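# Zamar Bench Starter Kit: what's in it and what to budget

Hi, I'm Solange, and I put these kits together for people who want to get an arm doing useful work on a tabletop without spending half a year choosing table legs. I sell the bench, the mounts and the practice pieces. I don't sell the arm! You can bring your own, or ask me which ones bolt straight on (most of the small ones do).

The full kit is $3,187, shipped flat. Here's how that splits up:

- **Bench and mounting hardware:** $2,000
- **Practice pieces:** $600
- **Clamps, cable trays, shipping and the boring bits:** the rest

The bench top is white and matte, and I get asked about that more than anything else. I started out with a glossy one from Zustberg, which looked gorgeous in the catalog and then threw every ceiling light in the shop right back into my cameras. If you already own a decent matte table, keep it and knock the $2,000 off your order. Just email me the thickness first so I send clamps that fit.

Practice pieces are where I'd spend the money if I had to pick. Drawers, especially. Everybody budgets for blocks and cups, and then the first real job somebody hands them is "open this and get the thing out," and they've got nothing to train on. A drawer with a thin handle is a wonderful, annoying test: you have to come in at the right angle, get hold of a skinny bar, and pull in a straight line without dragging the whole box along with you.

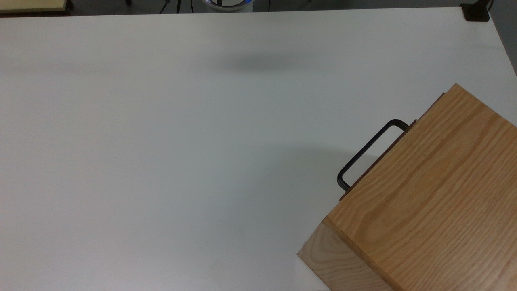 So plan for at least one drawer per station, and a spare if more than one person is going to be running jobs. Thérèse Lapointe at Moltcombe bought a single drawer for two stations, and her crew spent most of April carrying it back and forth across the room. She has more drawers now.

A few other things to put in the budget before you send the form upstairs:

**The arm.** Obviously the big one, and it's separate. Get the quote in writing with the controller and the power supply included, as some sellers list those on their own line.

**The hand.** Put aside another $2,000 if your arm ships bare. You can go cheaper, but check the fingertips are slim enough to get behind a handle. Chunky ones won't fit, and you'll be filing plastic on a Saturday night like I was. (Okay, that was kind of fun.)

**Floor space.** Leave room to walk all the way around the bench. I mean it! You'll be back there with a hex key more than you think.

**Software.** We test the mounting layouts with Vishwakarma, and the layout files come free with the kit. Using something else? The hole pattern drawing is in the box too.

Kits go out in the order they're paid for, and purchase orders from schools are fine. Drop me a note with your arm model and table size and I'll tell you what you can leave off the order.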